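About Dilteck

Dilteck is a software company based in Terkonville. We develop planning, perception and control software for robots that work in homes, care residences and other places built for people. We do not manufacture robots. Our customers bring their own arms, hands, mobile bases and sensors, and our software gives those machines the means to decide what to do next and to carry it out safely.

The company was established by Sem Van Dijk and Fulvio Piras, who had worked together on motion planning for warehouse equipment. Both had seen how well such systems performed when every shelf was measured and every carton had a known size, and how quickly they failed when a carton was moved by the width of a hand. Dilteck was formed to address that second condition. Mr. Van Dijk serves as managing director and is responsible for customer programs. Mr. Piras serves as technical director and leads the planning group.

Our main office is on the upper floor of a former printing works in Terkonville. A second site, in Thibodeau, houses the test hall and the integration team. Staff move between the two sites regularly, and all engineers spend part of their first year in Thibodeau regardless of the group they have joined.

Our Work

The company's principal product is Terico, a software stack that connects what a robot senses to what it does. Terico is made up of 6 modules, which may be licensed together or separately:

Terico Scene builds and maintains a working model of the objects and surfaces within reach.
Terico Task breaks a request into ordered steps and revises the order when conditions change.
Terico Motion computes arm and hand paths that respect joint limits, obstacles and nearby people.
Terico Contact governs force and speed once a hand is touching something.
Terico Replay records every decision made during a run and allows it to be examined afterward.
Terico Bench runs the same task many times in simulation under varied conditions.

Customers most often begin with Motion and Replay. Scene and Task are usually added when a customer moves from fixed demonstrations to work in occupied rooms. The modules share a common message format, which is published in full to license holders, and any module may be replaced by a customer's own component if that component follows the format.

Everyday Tasks

A large share of our research concerns short household tasks carried out with two hands. These tasks are ordinary for a person and difficult for a planner. They involve small objects kept close together, hard surfaces directly behind them, fixtures that cannot be moved, and very little room for the wrist to turn. A plan that is acceptable for lifting a box from an open table is often of no use at a wash basin.

We study how people perform such tasks from a head-level point of view. The Scene group labels the objects, the surfaces they rest on and the contact between hand and object. The planning group then marks the points at which one hand begins a new action while the other is still occupied. Those points matter a great deal to us. Many planners treat two arms as two separate problems and join the results at the end, and the joined motion can be slow or can bring the arms into conflict. Terico Task treats the pair of hands as a single resource and assigns work to each as the task proceeds.

A toothbrush holder is a useful case. Its compartments are narrow, the handles inside lean at different angles, and each item partly hides the next. The Scene module must separate the items from one another and from the holder. The Motion module must then find an approach that brings the fingers around one handle and leaves the others standing. With a faucet next to the holder, as in many bathrooms, a straight approach from one side may be closed off altogether.

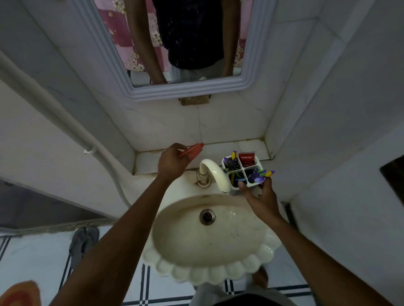 What happens when the planner cannot find a safe path to an object?

The robot holds its position and Terico Task looks for another way to meet the request, such as using the other hand, moving the base or clearing a nearby item first. If none of these gives a path that satisfies the safety limits, the system stops and reports which limit could not be met. It does not relax a limit in order to finish a task.

This rule has been part of Terico since its first release. It makes the software appear cautious in early trials, and customers are advised to expect a number of stopped runs during the first weeks of integration. Each stopped run is recorded by Terico Replay together with the scene model, the paths that were considered and the reason each was rejected. Integration engineers use these records to find errors in calibration, missing entries in the object library and limits that were set too tightly for the equipment in use.

Perception in Lived-In Rooms

Objects in a home wear, stain and change position. Surfaces of similar color meet at edges that are hard to detect, and a white item standing against white tile may offer a camera very little contrast. Mirrors present a further problem, as a reflected arm can be mistaken for a real one, and a reflected room can be taken for open space into which the robot may reach.

Terico Scene handles mirrors as a separate class of surface. Once a mirror has been found, anything seen inside its outline is excluded from the working model used for collision checks. The same content may still be kept as a secondary source, for example to confirm that a person is standing near the robot. Glass doors and polished metal are treated by related methods, although our results with curved metal remain weaker and that work is continuing.

We do not require customers to prepare a room before a robot enters it. Markers, special lighting and fixed object positions are supported for laboratory use, and many customers use them during setup. Our acceptance tests are carried out without them.

How We Test

Every release of Terico passes through 7 stages of testing. The early stages are run in simulation with Terico Bench and cover timing, memory use and known failure cases. The later stages take place on hardware in the Thibodeau test hall, where a kitchen, a bathroom, a laundry area and a bedroom have been built with full plumbing and ordinary household fittings. Contents are rearranged between runs by staff who have no part in developing the module under test.

A release is approved only when 2 engineers from different groups have reviewed the results and signed the test record. Either may withhold approval. The record remains open to license holders, including the runs that ended in failure, and customers are encouraged to read it before planning an upgrade.

Hardware testing begins at 7 in the morning and is finished by late afternoon. Overnight runs are limited to simulation. No arm in the test hall is operated at full speed while a person is inside the marked area, and every station is fitted with a stop control within reach of the operator.

Our People

Dilteck is organized in three engineering groups: planning, perception and integration. Each maintains its own modules and takes part in the review of the others. The planning group is the oldest and is based in Terkonville. The perception group is divided between the two sites. The integration group works from Thibodeau and is the main point of contact for customers after a license has been signed.

Staff come from varied backgrounds. Alongside engineers trained in robotics, we employ people who previously worked in computer graphics, machine tool control, occupational therapy and technical writing. The occupational therapists advise on how household tasks are divided into steps and on where an assisted person may wish to complete part of a task without help. Their advice led to the shared-task mode in Terico Task, in which the robot prepares the next item and waits for the person to act.

We accept student placements each year. Applications open in February and are handled by the group the student wishes to join. Placement students are assigned to a current module and are expected to deliver code that passes the same review as that of permanent staff. Housing near the Thibodeau site can be arranged on request.

Data and Privacy

Recordings made inside homes require particular care. Dilteck uses such recordings only with the written consent of the adults who live there, and consent may be withdrawn at any time. Faces, papers, screens and address labels are removed before material is passed to the engineering groups. Sound is not retained. Access is limited to named staff and is logged.

Customers retain ownership of all data produced by their own robots. Terico runs fully on the customer's equipment, and no part of it sends records to Dilteck unless a customer has turned on that function for a support case. Records received in this way are deleted when the case is closed.

Working With Us

New customers normally begin with an evaluation license, which includes all modules and 10 days of integration support. At the end of the evaluation, the customer receives a written report on performance, open issues and the work needed for regular operation. There is no obligation to continue.

Research laboratories may apply for an academic license. This license includes source access to Terico Motion and Terico Bench, and permits publication of results without prior approval from Dilteck.

Visits to the Thibodeau test hall are by appointment. Visitors are asked to wear closed shoes and to sign in at the front desk, where a member of the integration group will meet them.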